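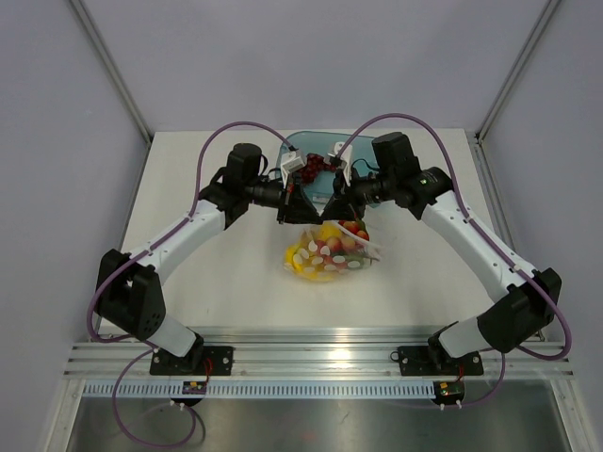
Two robot arms meeting over the white table.

Sterkik: second progress report to the Cirnarmont Fund
Written by Crisanto Agbayani, April 3, 2022

Dear Ms Tunstall,

I send you the second report on our office clothing range, as it was agreed in the grant letter. The first report was sent in December and covered mostly the choice of fabrics. In the present one I write about the patterns, the wearing trial and the money. Please excuse that some of the points are quite detailed. In our last call you asked for more detail on the jacket, so I have given it the most space.

The range

We keep to the plan of five pieces: a soft jacket, a straight skirt, two pairs of trousers and a dress with sleeves. The jacket has now a name, the Tolentino, after the street where our first cutting room was. All five can be washed at home at thirty degrees. For the skirt this was difficult, as the first lining became shorter than the outer cloth after three washes and the hem was pulled inwards. We have changed to a knitted lining, which is less elegant when one looks inside, but it stays in its shape.

The jacket is on its fourth pattern. Bienvenido Pangilinan, our pattern cutter, has moved the shoulder seam one centimetre to the back and made the armhole higher. A high armhole sounds uncomfortable, but the wearer can lift the arm without lifting the whole jacket with it. The collar is still not right in the navy cloth. It stands away from the neck when the jacket is open. In the grey cloth the same collar lies flat, and we are trying a lighter interlining for the navy only.

The pockets of the wide trousers were also changed. They opened at the hip when the wearer sat down, and several persons told us that they did not like this. The new pocket is cut more to the front and has a small stitch at the bottom.
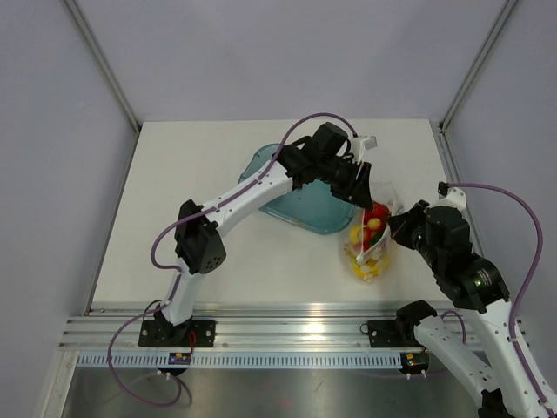 The left arm, with its long white upper link.

The wearing trial

The trial ran in Prikbridge for six weeks. We gave clothes to 61 women who work in offices, schools and two dental practices, and each of them wore at least one piece on normal working days. They filled in a short card each Friday. Rogelio Buenaventura collected the cards and read all of them, also the ones in very small handwriting.

The dress was liked the most. Many wearers wrote that they could put it on in the morning without thinking. The sleeve, which ends a little below the elbow, was mentioned more often than any other thing, mostly with pleasure. Two teachers asked for a darker green, and I think they are right, the present green looks tired under school lamps.

The narrow trousers were liked the least. The knee became loose by the afternoon, and on the light beige it could be seen clearly. I do not want to hide this from you. We have ordered a sample cloth with more recovery, but it costs more per metre and it comes only in black and dark brown. If the price does not come down, I would propose to leave the beige out of the first collection.
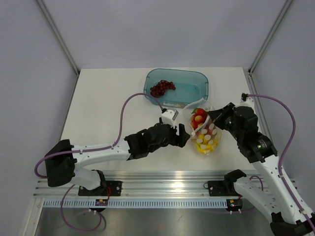 FIT AND SIZES

At the beginning we planned sizes 8 to 18. After the trial we would like to add size 20 and 22 for the jacket and the dress, and a shorter leg for both trousers. Nearly all wearers under 160 centimetres had the trousers shortened, or they folded the hem inside with tape. A shorter leg is not only a matter of cutting the bottom off. The knee must be moved up too, and for this Mr Pangilinan needs two more weeks.

We have also rewritten the size table in simple words. Before, it gave only bust, waist and hip. Now it says the length of the back and where the hem should come on the leg.

Production

Colm Gallagher has visited the sewing workshop twice and has agreed a first order of 2000 garments, divided over the five pieces. The dress and the skirt can be started as soon as the buttons are delivered. The jacket waits for the collar. The workshop has asked us to confirm the final patterns before they reserve the machines, and I find this a fair request.

Money

In this period we spent 3952 pounds, mostly on sample cloth, pattern work and the postage for the trial. The postage was higher than in our budget, because many pieces were exchanged for another size in the first week. The cost of the linings was lower. Together we are still inside the sum that you approved, and the receipts are attached in one file.

What we ask from you

We need your agreement for the two extra sizes, and for the two extra weeks of pattern work. If you prefer that the jacket is delivered later than the other pieces, please tell us so, and Mr Gallagher will inform the workshop. The navy sample with the new interlining will be posted to your office together with a grey one, so that you can compare the collars.

With kind regards,
Crisanto Agbayani
Sterkik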